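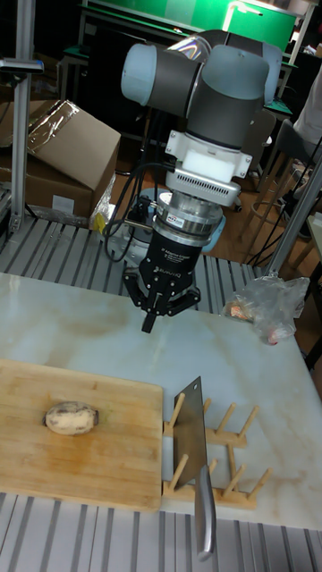
Figure 1. Cutting station with arm, three-fingered gripper, board and cleaver in its rack.

3. Effects on the kitchen staff

The case studied is the vegetable preparation room at Terkia, a catering kitchen with 14 employees. Before the trial, root vegetables were trimmed and sliced by hand at one long table. The trial moved part of the slicing to a robot arm. Washing, peeling and sorting stayed with the staff.

3.1 Division of work

The station takes one vegetable at a time. A worker places it on the board with the long axis parallel to the front edge of the table, returns to the staff side and starts the cycle. The cleaver is kept upright in a peg rack to the right of the board, with its handle toward the front. A force-torque sensor sits between the wrist and the gripper, and the program uses its readings to detect contact with the board.

During the trial period in May the station logged 2,216 cycles. Of these, 1,459 ended without a person stepping in. The rest were stopped by the operator or by the force limit. Irregular pieces were the most frequent cause recorded in the log.

3.2 Changes in tasks

Interviews were held with three workers. Selamawit Bogale reported less strain in her right wrist but more time spent standing and waiting. Paora Treloar had been the fastest cutter in the room and now handles most of the stops. He considered this work harder to plan, and it is not mentioned in his job description. Sarahí Ochoa asked for training on restarting the program, which at present only the shift lead may do.

Pay grades did not change during the trial. Workers rotated through the station in two-hour blocks, a schedule set by Gebremedhin Yilma after the first week. The effect of rotation on error rates was not measured.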